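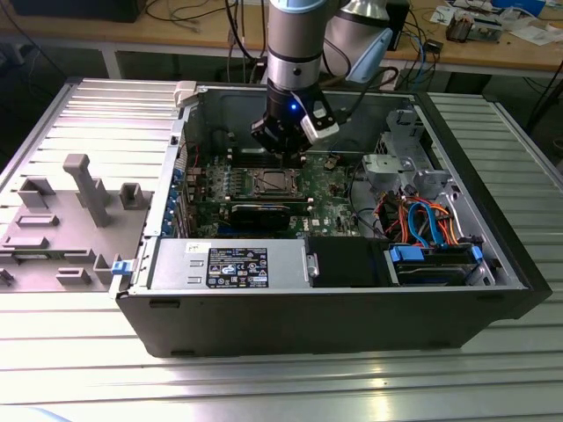 Tower on its side, panel off, green board showing

pzervas
Anyone else still love old desktops? I've kept mine going for years and I'm chuffed with it — 45 quid spent in total! Next up is more memory and a quieter fan.

Groson80
Lovely stuff, but I'd stop there. Old kit eats electricity and you'd get a decent second-hand laptop for 80.

toivonen_m
Disagree, Groson. A laptop's a pain to mend and I like having room to tinker! Dust the fans every December and it'll keep going.

Groson80
Mine got dusted and still died, mate.

pzervas
Ha, sorry to hear it! Ordering the memory tonight anyway.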